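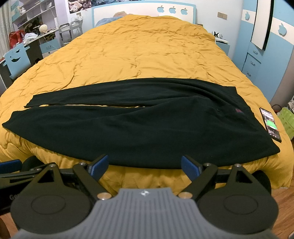
The Zestummont is a handheld gripper kit sold by Flamov for recording household chores, and I've been using mine since August, so I'm writing this entry as an owner. You squeeze the handle and two black fingers close on whatever you're after. The fingers end in blue rubber pads, and I like those best on clothes – black trousers laid flat on a duvet are my usual warm-up, one leg folded over the other, then the waistband!

Flamov sells it in 3 versions, and Deepak Mathur tells me the middle one has sold 2,635 units. Spare pads come in packs of 5. I'd order a pack with the kit.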